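4.2 Reverberation in shared rooms

Decay times in the Koltstead rooms were measured with the interrupted noise method at 5 microphone positions per room. The source was moved between two corners, and the results were averaged in octave bands up to 2000 Hz. Doors and windows were kept closed. Furniture stayed where the users of each room had left it, as moving it to a standard layout would have changed the scattering that the survey was meant to capture.

Rooms with plank floors and painted walls formed the largest group in the sample. Their decay was uneven across bands, with longer times at middle frequencies than at low ones. 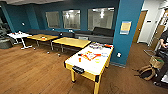

Figure 3. Shared room with painted walls, wood-plank floor and an air hockey table.

Large flat items of furniture break up the floor-to-ceiling path but absorb little sound. For this reason the model treats them as scattering surfaces and assigns them the same absorption as the floor. Curtains and upholstered seats were entered separately, using the coefficients in the Nilik table.

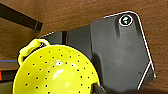
4.3 Background noise

Levels were logged with the Grurker meter for 45 minutes in each room, first with the ventilation running and then with it switched off. Short events such as door closings were removed before averaging. The difference between the two conditions was largest in rooms with unlined ducts. 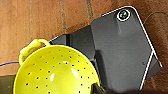

Why was speech clarity not computed from the decay time alone?
Decay time describes how quickly sound dies away and carries no information on the balance between early and late energy at a given seat. Clarity was therefore derived from the impulse response at each position.

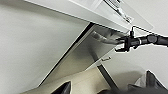
Huenchumán Laboratory, Room Acoustics Section
Posted Jan 29, 2025

The values in this section replace those in the September draft, where the air absorption term had been left out of the upper bands. The correction shortens the predicted decay at 2000 Hz and leaves the lower bands unchanged. Measured values are not affected. Input files for the model use the room codes listed in the appendix.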